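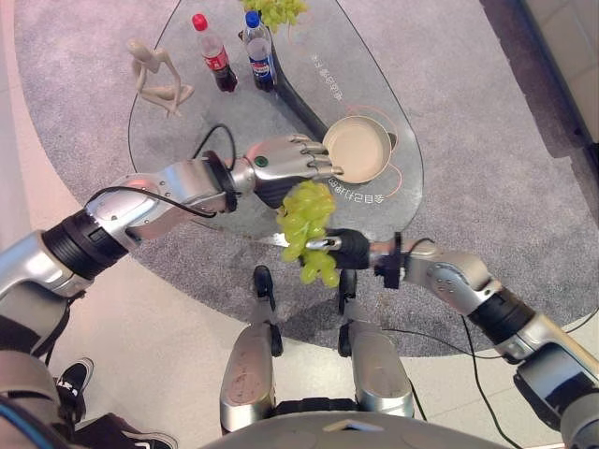 第4章 設備導入の計画と予算

4.1 本章の範囲

本章では、双腕型ロボットを中心とする作業設備を新たに導入する際の、計画立案から予算申請までの手順を扱う。機構と制御の基礎は第2章および第3章で述べたので繰り返さない。対象とする読者は、研究部門または生産技術部門で設備の選定を担当し、仕様書と予算書の両方を書く立場にある者である。

設備計画の失敗は、機種の選定よりも前の段階で生じることが多い。作業の定義が曖昧なまま見積りを取ると、各社の見積書は前提条件がそろわず、金額を比較できない。そこで本章では、作業の定義、構成の決定、費用の積算、日程の作成の順に進める。

4.2 作業の定義

最初に作成する文書は作業一覧表である。一覧表には、対象物の名称、質量の範囲、外形寸法の範囲、表面の性状、変形の有無、許容できる把持力の上限を記入する。食器や調理器具のような剛体と、果実のような傷つきやすい対象物とを同じ行にまとめてはならない。両者では、手先に要求される力の分解能も、失敗したときの損失も異なる。

対象物を置く面についても条件を記す。面の高さ、外形、材質、反射率を測り、透明な天板を使用する場合はその旨を明記する。透明面は距離センサの計測値に欠落や誤差を生じさせることがあり、センサの選定に直接影響する。円形または不定形の天板では、縁から手先までの接近方向が場所によって変わるため、到達範囲図を天板の輪郭に重ねて確認する。

床の条件も同じ表に含める。敷物がある場合は、その厚さと固定方法を記録し、台座や移動機構の安定性に関する問い合わせ事項として供給者に渡す。

4.3 手先の構成

双腕型の設備では、左右に同一の手先を取り付ける構成と、異なる手先を取り付ける構成がある。後者の代表は、一方を多指ハンド、他方を二指グリッパとする組合せである。

多指ハンドは把持姿勢の自由度が大きいが、購入価格が高く、指関節の保守周期が短い。二指グリッパは構造が単純で交換部品も入手しやすいが、把持できる形状は限られる。作業一覧表の各行について、必要な手先を「多指」「二指」「いずれも可」の三つに分類し、「多指」に該当する行が少ない場合は、片側のみを多指とする構成を先に検討する。

異種構成では、予備品の種類が増えること、制御ソフトウェアの接続部が二系統になること、左右の可搬質量が一致しないことを費用と仕様の両面に反映させる。左右を入れ替えて使用する可能性がある場合は、取付フランジの規格を統一しておく。

4.4 配線と設置空間

見積書で最も漏れやすい項目は配線である。腕の外側に配線を通す場合、関節の全可動域で余長が不足せず、かつ周囲の物に掛からない長さを求める必要がある。床まで下ろす配線については、経路、固定具、人の通路との交差箇所を図面に記入する。

設置空間は、機体の外形寸法だけで算定しない。腕の最大到達範囲に、保護停止に要する距離と作業者の立ち位置を加える。作業者が機体の近くに立つ運用では、非常停止装置の位置を立ち位置ごとに定め、費用に含める。

4.5 費用の積算

費用は、初期費用、年間費用、廃止費用に分ける。初期費用には機体、手先、センサ、制御盤、配線材、輸送、据付、教育を含める。年間費用には保守契約、消耗品、ソフトウェア使用料、電力、校正を含める。廃止費用は予算書で省略されることが多いが、計画期間の終了時に必ず発生するため、初年度の書類に記載しておく。

章末の演習では、Conddaleに新設する試験室を題材とする。供給者はAtexとOkothの二社、据付の請負はBrorkauである。試験室の条件は次のとおりとする。

作業一覧表の行数　117
1日当たりの試行回数　300回
計画期間　60か月
納入から検収までの期間　約6週間

この条件で、Atexの見積りは機体と両手先を一括で計上し、Okothの見積りは手先を別項目としている。両者を比較するには、Atexに手先の単価の内訳を求めるか、Okothの各項目を合算し、保証範囲の差を金額に換算しなければならない。換算方法は4.7節で示す。

4.6 日程の作成

日程は、予算の執行期限から逆算する。検収を年度内に終える必要がある場合、据付の開始日、納入日、発注日、仕様確定日の順に遡って定める。10月に仕様を確定する計画では、手先の納期が全体を制約することがあるため、機体と手先の納期は別々に照会する。

検収試験の内容は発注前に文書化する。試験に用いる対象物は作業一覧表から選び、剛体と変形しやすい物の両方を含める。合格基準は、成功率、所要時間、対象物の損傷の有無で定める。容器の転倒や落下を失敗に数えるかどうかは、供給者との間で解釈が分かれやすいので、試験手順書に明記する。

検収に不合格となった場合の再試験の回数と費用負担も、同じ文書で定める。以下、4.7節では保証範囲の換算を、4.8節では予備品の数量計算を扱う。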